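**Skornton Technical Services — Equipment Planning Group**
**Minutes, second meeting on the domestic handling program, March**

The meeting opened at 9:30 a.m. with a quorum present. The minutes of the previous meeting were approved with one correction: the storage charge under item 6 is billed quarterly, not monthly.

## 1. Matters arising

1.1 The lease on the workshop bay has been extended. The landlord has agreed in writing to the additional floor loading. The electrical survey is still outstanding and will be carried to the next meeting.

1.2 Purchasing confirmed that the vendor questionnaire was returned by Trillance and Sutanto. Kotevari asked for more time, and the group agreed to extend the closing date by two weeks for all three firms.

## 2. Two-arm platform: purchase or lease

2.1 The group considered a paper from Engineering comparing outright purchase of one two-arm platform with a lease of 18 months. Purchase carries the lower total cost if the unit remains in service beyond its third year. Leasing places repair of the arms and grippers with the supplier.

2.2 Finance stated that purchase could not be met from the current year's allocation without deferring the replacement of the bay compressor. Members were not willing to defer the compressor.

2.3 It was noted that Trillance quotes the grippers separately from the arms, while Sutanto includes one pair and charges for spares. The two quotations can't be compared as they stand. Purchasing will ask both firms to requote on a common basis: one platform, two arms, two grippers, one spare gripper, delivery and installation.

2.4 **Decision:** The group favors a lease in principle, subject to the revised quotations. No order is to be placed before the next meeting.

## 3. Simulation licenses and computing

3.1 Eleven simulation seats are in use at present. Engineering requested that the number be held at 11 through the end of the budget year and reviewed after that.

3.2 The workstation used for rendering is at about 80 percent of its storage capacity. Engineering asked for an additional drive at a cost of $1,543, including installation. Approved, to be charged to the computing line.

3.3 A member asked whether the simulation work could reduce the amount of physical test equipment required. Engineering replied that it could inform the choice of counter height and arm reach, but would not replace acceptance testing on the delivered unit. The group accepted this and asked that the point be stated plainly in the funding request.

## 4. Kitchen test cell

4.1 The group reviewed the proposed fit-out of the physical test cell, which is to include a counter, a low storage unit and a tiled floor. Facilities has priced the counter in two finishes. The cheaper finish was preferred.

4.2 Cookware and small items will be bought locally and charged to consumables. Members asked that duplicates be purchased at the outset — the earlier program lost time waiting for replacements.

4.3 Engineering tabled the following views from the simulated room.

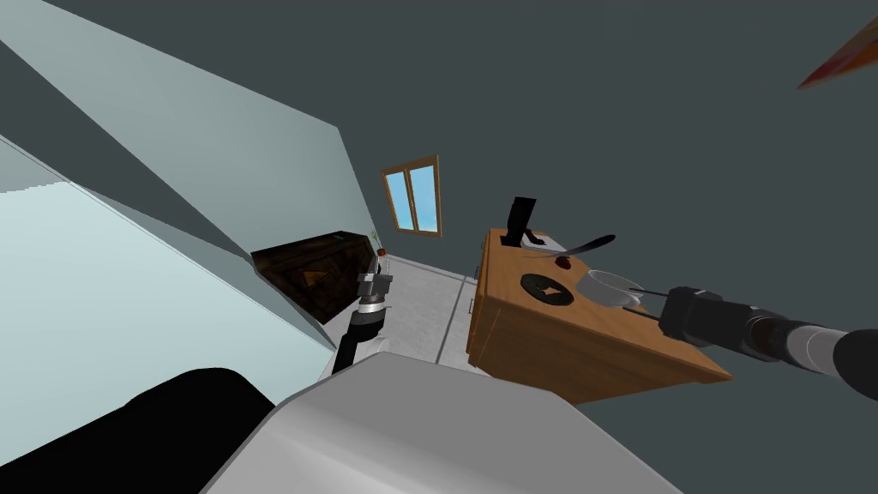
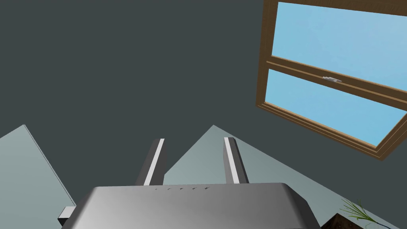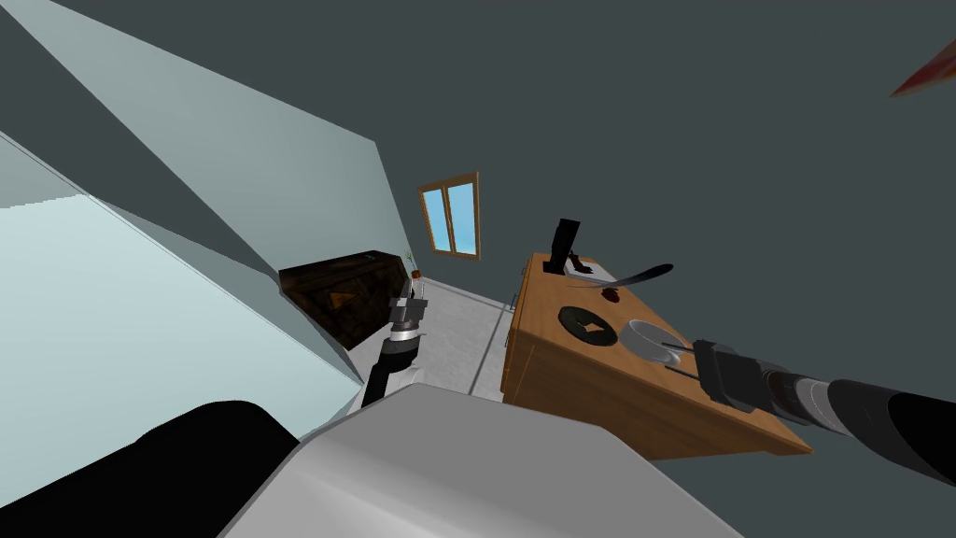 4.4 Facilities asked for the final counter dimensions before releasing the joinery order. Engineering will supply these together with a floor plan showing the clearance needed on each side of the platform. The door to the bay must remain usable with the platform parked, and the plan should show this.

4.5 **Decision:** Fit-out approved up to the amount in the Facilities estimate, excluding lighting. Lighting is to be priced again once the electrical survey has been received.

## 5. Training and safety

5.1 Operator training will be requested as a separate line in each quotation. Sutanto offers it on site; the Trillance reply did not make the location clear, and Purchasing will ask.

5.2 The Safety Office requires a written risk assessment before any powered arm is installed in the bay. Engineering will prepare the draft.

## 6. Actions

- Purchasing: revised quotations from Trillance and Sutanto; notice of the extended closing date to all three firms, including Kotevari.
- Engineering: counter dimensions, floor plan and draft risk assessment.
- Facilities: electrical survey; revised lighting price.
- Finance: lease payment schedule across both budget years.

## 7. Next meeting

To be held in April at 9:30 a.m. in the same room. Papers are to reach the secretary one week in advance. The meeting closed at 11:10 a.m.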